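Última actualización: 28 de octubre
Imprimir | Enviar por correo electrónico
Buscar en este blog

La parada que no paró

Llevo meses oyendo que desmontar ordenadores viejos con un brazo robótico es un problema resuelto. Eso dice el folleto de Skernel, el programa que coordina nuestra célula en Plilen. Yo lo puse en duda en enero y sigo igual, ahora con un registro de fallos delante.

El trabajo consiste en meter la pinza en una torre tumbada y llegar hasta la placa base sin engancharse con los cables de alimentación. En 68 ciclos el límite de fuerza saltó siete veces. Seis fueron paradas limpias. En la otra, el programa registró el contacto, dio la orden de parar y el brazo siguió bajando 31 milímetros más.

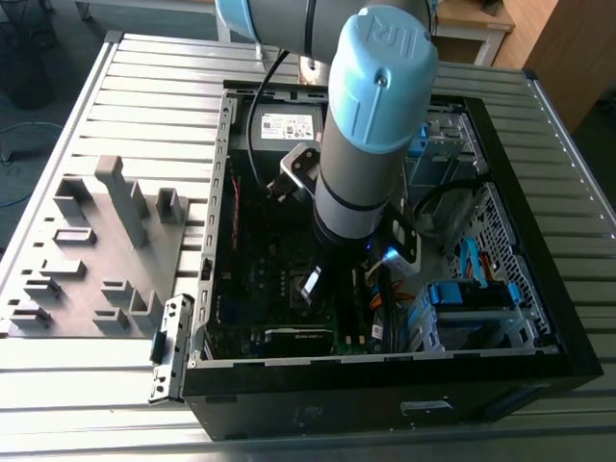
Un lector me escribió que la culpa es casi siempre del integrador, que en su taller pusieron el umbral en el propio controlador del brazo y no han vuelto a tener un susto, y que confiar una parada a un programa externo es buscarse problemas. Tiene razón en lo segundo. Lo primero me parece demasiado cómodo: Skernel vende esa función con la palabra «segura» en la portada del manual.

La explicación oficial fue un retraso de unos 798 milisegundos en la red. Puede ser. Pedí los registros completos y me mandaron un resumen de media página - sin marcas de tiempo, claro.

Mientras tanto hemos bajado la velocidad de entrada en la caja y el límite de fuerza vive ya en el controlador. 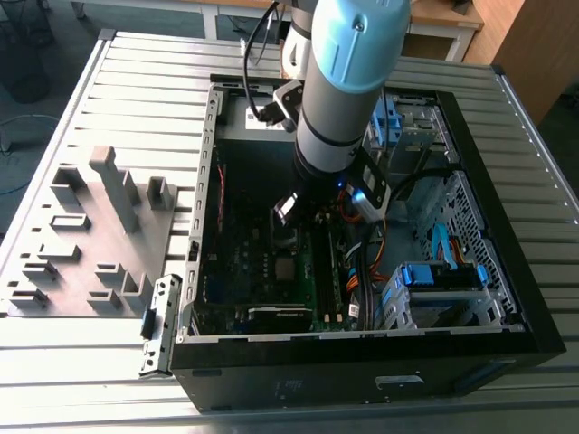
Con eso el ciclo es bastante más lento y las cuentas del proyecto Joly dejan de salir tan bonitas. Me da igual. Tampoco pienso quitar el vallado, por mucho que la palabra «colaborativo» salga en cada reunión. He pedido repetir la prueba con la red cargada a propósito y todavía espero fecha.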